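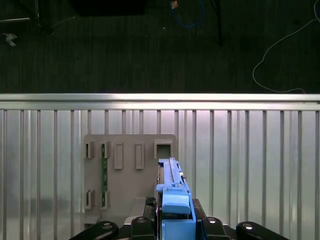 4. Working beside the cell

This section is for the people who stand at the bench. Setting up the controller is covered in section 3 and you should not need to touch it during a shift.

The Stamilari cell puts parts into the grey-beige plastic panel: the narrow green board first, then the light-blue latch. The sales sheet says it "frees staff for higher-value tasks". At the Skivley site, where most of this guide was written, staff were freed to fill trays, clear jams and look at finished panels. Plan your shifts on that basis and you will have fewer arguments in August than we did.

4.1 Before the first panel

1. Check that the last shift has signed the cell over. If the sheet is blank, treat the cell as faulty until you have run the test in 4.4.

2. Look along the aluminium rail and the floor behind it. Move loose cables away from the rail and pick up scraps. The cell has no way of knowing that a cable has got into its path.

3. Fit the panel to its base. Push it home by hand and try to rock it. A panel that rocks will be loaded wrongly all day, and the counter on the screen will record every one as good.

4. Look into the slots you are about to use, the square one at the upper right included. Remove any moulding waste with the plastic pick. Do not use a screwdriver.

5. Check the screw in each gripper pad. They work loose. Tighten by hand until they stop, then leave them alone.

Note: Step 5 is missing from the maker's own checklist. We added it after two pads came off in one week.

4.2 Loading and starting

1. Place the blue parts in the tray with the long arm pointing away from you. The cell will pick up a part that is the wrong way round and will try to fit it.

2. Close the tray. Wait for the steady lamp.

3. Stand clear of the rail and press START once. Pressing it again queues a second panel, whether there is one or not.

4. Watch the first panel through to the end. The latch should come up under the upper right slot, pause, and go in without the panel moving. If the panel moves, press HOLD.

CAUTION: HOLD does not release the grip. The fingers stay closed on the part and can still pinch. Keep your hands out until the lamp is off.

5. Take out the first panel and check it by hand against the sample on the wall. After that, check one panel in every 62. The maker suggests one in every 200. Our advice is to ignore that figure until you have seen a full month of your own rejects.

4.3 Who does what

The cell was bought to be run by one person. In practice one person can run it when nothing is wrong. Trays have to be filled, rejects have to be sorted, and someone must be within reach of the stop button, and these jobs are not all in the same place.

Agree the following before the cell goes on to full shifts, and write it down:

- who fills trays, and who covers their break
- who may press RESET after a stop
- who decides that a batch goes back to hand fitting
- where the hand tools are kept

Keep the hand bench. The Ocampo line cleared theirs away in the first fortnight and had to borrow one back. Hand fitting is also a skill, and people who only watch it being done lose it. We rotate everyone through a half shift of it.

Note: The Plokura reporting screen shows stops against the name of whoever is logged in. A stop caused by a bent latch or a badly moulded slot is shown in the same way as a stop caused by carelessness. Supervisors should not use this screen to compare people. If yours does, ask for the reject bin to be counted as well.

4.4 Test after a stop

1. Press HOLD and wait for the lamp to go out.

2. Open the fingers from the screen. Catch the part if there is one. Put it in the reject bin even if it looks sound.

3. Look at the slot for white marks or a bent edge. If you find either, scrap the panel.

4. Run one empty cycle with the tray closed and no panel fitted.

5. Fit a fresh panel and run one full cycle. If it stops again at the same point, switch off and call maintenance. Do not keep pressing RESET. It clears the message and leaves the fault where it was.

CAUTION: Never guide a part in by hand while the cell is live, however close it looks. You will be told that the force limit makes this safe. The limit was set to protect the panel.

4.5 End of shift

Empty the tray, switch off at the wall, and sign the sheet. Write down every stop, including the ones that cleared on their own.

Section last revised 9 June 2018.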